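Automation | Factory Floor | Features

Home Features Reviews Letters Subscribe

The Robot That Said It Was Fine

7/12/25

The log from the kitting cell at Hinrichs covers one full run, and it reads like a good day. Parts requested, parts picked, parts placed, tray complete. There were 400 trays in the run and the system marked every one of them as passed. Then the assembly people started opening them, and 129 trays turned out to have something wrong: a circuit board missing, or two where there should have been one, or a board with a capacitor leaning over at an angle it never had when it left the supplier.

I've spent enough time around automation projects to distrust the dramatic failures. The arm that swings through a guard rail gets a meeting and a new procedure before lunch. The fault at Hinrichs was duller than that and went on for weeks. The robot dropped things and reported that it hadn't.

Hinrichs makes small control units for vending equipment. The cell was sold to it by an integrator called Trurken, and the software that decides where to grip comes from a third company, Kamis. That makes three parties, and when I asked each of them who owned the problem I got three polite answers that pointed in a circle. Trurken said the gripper met its specification. Kamis said its software had only been told what the gripper told it. Hinrichs said it had bought a cell that was supposed to work.

The job sounds easy. Take a mixed set of parts out of plastic bins and put them in a steel tray. A new hire learns it in a morning. But the parts are awkward in different ways, and the sales demonstration, as far as I can establish, used only the boards, laid out one at a time with a hand's width between them.

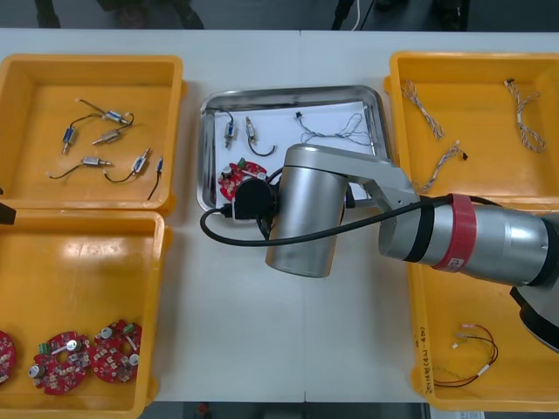
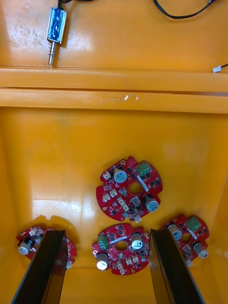

The failure starts with how the cell decides that it is holding something. The fingers close, the motor meets resistance, and if they stop short of fully shut the software takes that as a successful grip. No second check follows. When the boards are lying as close together as the ones on the floor of the yellow bin in the gripper's own view, with one almost touching the next and tall capacitors standing up off each of them, there are a lot of things for a finger to meet. The fingers can pinch the side of a capacitor and stop. They can catch the rim of one board and the terminal block of its neighbor. In either case they have stopped short of shut, so in either case the log says "picked."

What happens next depends on luck. Sometimes the board hangs on by its capacitor all the way to the tray, which is bad for the capacitor. Sometimes it slips on the lift and lands back in the bin, and the arm carries nothing across the table with great care and sets it down. The log says "placed." Sometimes two come up together.

Trurken's fix, delivered in August, was to raise the grip force. I had to have this explained to me twice. If the fingers are holding the wrong part of a board, squeezing harder gives you the same mistake with more damage, and the next run duly produced fewer empty trays and more bent parts. The number of bad trays went down by 70. I was shown this figure as progress. I would like to know how many of the remaining trays held a board that looked all right and wasn't, and on that point I couldn't get a figure from anyone.

Kamis then offered an update that uses the wrist camera to look between the fingers after each lift. This is sensible. It also costs extra, and it's fair to ask why a camera that was already on the arm wasn't being used for the most obvious question you could put to it. The answer I was given was cycle time. Looking takes a moment, and the cell had been sold on a rate of 1,320 parts a shift – a rate it did reach, if you count the parts it didn't pick up.

There is a safety side to this too, and it has had less attention than it deserves. Every time the cell produced a doubtful tray, someone had to go and look in the bins. The proper way is to stop the arm, wait for the light, and reach in. By the third week people were leaning over during the pause between cycles, when the arm sits still and looks finished. The cell at Hinrichs has a scanner that should catch this. It had been set with a smaller zone than the one on the drawing, to stop it tripping whenever a bin cart went past. No one was hurt. The near-miss book has two entries for the period, both in the same handwriting, and I doubt that two is the real total.

A plant in Flutuvport with the same Trurken cell took a cheaper route and put a scale under the tray. If the weight doesn't change after a placement, the cell stops and asks for help. It stops a lot. The people I spoke to there seemed content with that, and said they had given up expecting the advertised rate some time ago.

Hinrichs is still deciding. When I visited, the cell was running the boards only, and the wired parts had gone back to being packed by hand at a bench on the other side of the aisle. The display over the cell showed a success rate of one hundred percent. I asked whether anyone planned to change how it was worked out, and was told that it was on the list for the next release.

Contact the editors | Copyright and reprints | Back to top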